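Fidville -- Comité local de prévention des cambriolages
Compte rendu de la réunion du 3 mai 2018

1. Approbation du compte rendu précédent
Adopté sans modification.

2. Bilan des faits signalés
Le secteur de Lacson totalise 11 cambriolages depuis la dernière réunion, celui de Jolwood en compte 3. Les enquêtes sont en cours et ne sont pas commentées en séance. Le point porte sur la qualité des déclarations : sur 118 objets déclarés volés, la majorité est désignée par un seul mot (vase, service, bijou).

3. Fiche de description des biens

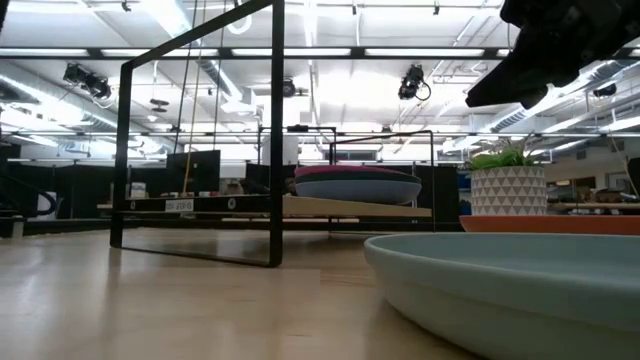

La fiche actuelle comporte une rubrique unique, jugée insuffisante pour le rapprochement avec les objets retrouvés. Il est proposé de la scinder en quatre champs : nature, couleur, décor, signes distinctifs. La mention « pot de fleurs » ne permet aucune recherche, alors que « cache-pot blanc, rangées de triangles gris-taupe » est exploitable. La plante n'a pas à être décrite. Proposition adoptée à l'unanimité.

Tirage prévu : 700 exemplaires, distribués avec le bulletin municipal. La version téléchargeable sera hébergée sur l'outil Drullero, sous réserve de l'accord du service informatique.

4. Inventaire photographique à domicile

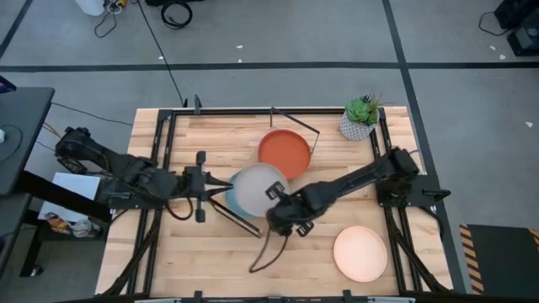
Le comité recommande aux habitants de constituer un inventaire photographique avant les absences prolongées et d'en conserver une copie hors du logement. Vue générale de la pièce, puis vue par objet. Pour la vaisselle, les pièces sont à séparer avant la prise de vue : trois assiettes regroupées au centre d'une table se distinguent mal entre elles, la quatrième posée à l'écart se lit seule. Le revers, s'il porte une marque, fait l'objet d'un cliché distinct.

Une demande est formulée concernant la valeur probante de ces clichés auprès des assureurs. Point reporté -- avis juridique à solliciter.

5. Questions diverses
Éclairage du passage de Jolwood : relance à adresser aux services techniques.
Opération « absences » : formulaire inchangé, dépôt au poste de police municipale.

Prochaine réunion en novembre, date à confirmer par convocation.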